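Kassa arm, counter build. Shop notebook
17/08/2026

Picked up from the May notes. The arm is back on the bracket and the base has not been moved since. Goal for this session: cable routing, wrist view, and a reach table that I can trust.

Cabling first. The old routing ran everything down the outside of the shell in one bundle, and joint 3 would load up on the strain relief near the end of its travel. Rewrapped with more slack at each joint and tied only on the straight sections. The loops stand out farther from the shell than I would like. They are the next thing to snag. A spiral sleeve from Flidovwood is on order; check the inside diameter before cutting it.

Ran the home routine 2 times after the rewrap. Both finished without a fault. Joint 4 current is still higher on the way up than on the way down. Same as before the rewrap, so probably friction in the reducer and not the cable. Left alone for now.

Work area for the reach table is the cutting board, long side along the counter. The board is the zero plane. Everything else on the counter is an obstacle in the Fusunora map, including the toaster oven and the row of containers at the back. The pot needs a taller box in the map because of the spatula handle, which sticks out past the rim.
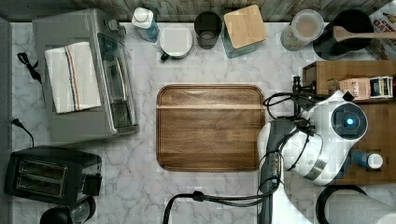
Page 104

Reach, measured from the bracket: 198 mm to the near edge of usable space, below that the elbow folds too tight and the planner refuses. The near limit is soft. It can be brought in by tilting the wrist, but then the fingers come down at an angle and grip is poor on anything flat. Far limit not measured yet.

The board sits close to the arm. The right edge of it is inside the near limit, so that strip is dead space for straight-down picks. Options:
- slide the board left, toward the toaster oven
- rotate the base (means redoing the zero)
- accept it and mask the strip in the planner

Went with the mask. Can be undone in one line.

Crate on the right: modeled as a solid block up to the height of its raised edges. The small bottle and the tea box on it are not modeled separately. Do not plan picks there until they are.

Wrist view. Cinby driver updated, stream comes up on the first try now. Remaining problems:

1. Blocking. Low-detail areas break up into squares, and dark edges against a pale background come out stepped. Bitrate was capped at 2,000 kbit/s in the config. Raise it and compare.
2. Motion blur. Wood grain smears into long bands when the wrist is moving. Exposure is on auto. Lock it short and add light over the counter.
3. The fingers take up the top of the view. The left plate is the worse of the two, but its tip is a handy reference, so I would keep the mount angle as is.

Tried the edge finder on wrist stills. It likes the glossy black rod far too much: the highlights along it give extra parallel lines and the fit jumps between them. Text on packaging does not bother it much. Shiny folds in a bag do, the creases return short edges in every direction. Raised the minimum segment length. Better on the bag, no change on the rod.

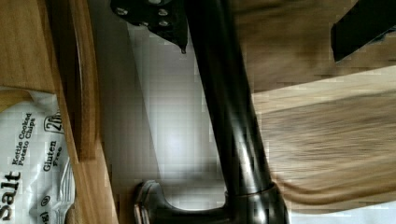 Fig. 2. Wrist view, gripper plates at top, black rod and bracket, chip bag at left. Blur on the wood at right, blocking on the pale area.

Finger screws: put a paint mark across each head on the left plate so that any turning shows. Check at the start of every session and write it down even if nothing has moved.

To do:
- bitrate and fixed exposure, same pose, before and after
- far limit
- model the tea box and the bottle
- longer clamp screw for the bracket, current one has little thread left
- strip mask: save under a new name, the old map file is still used by the demo script
- joint 4, log current cold and again after a long run

Power off at the supply, arm parked by hand. Mask file is saved on the shop drive in the Kassa folder.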